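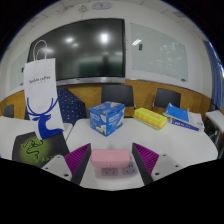
Who has to sign this before the open day visitors come in?
Kasun Uddin for the room, Jörg Heitmann for the demo. One person can't sign both lines, however busy he says he is.

Noddale demo room, pre-visit check, 9/19/22

Emergency stop within reach: OK. Label still says Medina. Replace.
Exit route clear: OK, after a second look.
Visitor limit 30: posted. 51 signed up. Split into two groups.
Talk length: 55 minutes on paper. Jörg has been told.
First aid kit: sealed, expires in May.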